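Unit 4 notes: Costing a data collection station

Carry on from last time. You had the arm quotes, now the stuff round the arm, where most student budgets go wrong.

Start from the task list, not the catalogue. How many grippers, how many tables, how many hours of recording. Then prices.

Quotes for the exercise (no VAT, no delivery):
Zumetti hand-held gripper, wired — 1,376 each
Flastell full station, 2 grippers plus stand and computer — 3,815
Quinlan fingertips, spare pair — 37
Stiva — price on request, so chase them by email, don't guess

Wired or wireless? Wired is cheaper and no batteries to replace, but you pay in floor space and cable covers. Allow for spare cables too, they are the first thing to fail. Measure the room before you order, including the run from table to computer. 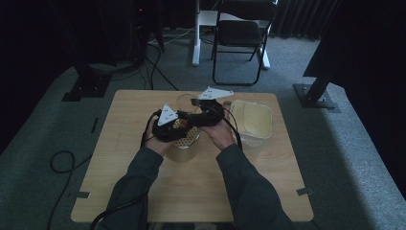

Fig. 1. Wired hand-held gripper over a perforated metal cylinder, held in both hands.

Note the cables and the two white fingertips. Fingertips go down as a consumable, seperate line, not under the gripper. Same for tape. Table objects (cups, tubs, containers) look like petty cash but buy doubles, you can't match them a year later.

Lead times: ask in writing. Order the long ones first, usually the gripper, furniture last. Anything due after March falls in next year's budget so split the order if you have to.

Things people leave out
— training time for operators
— storage, disks fill up quicker then you think
— repairs once the warranty ends
— somewhere to lock it all up

For the seminar: one page, two options costed over three years, say which you'd buy and what you'd drop if the budget was cut by a fifth. Bring it printed.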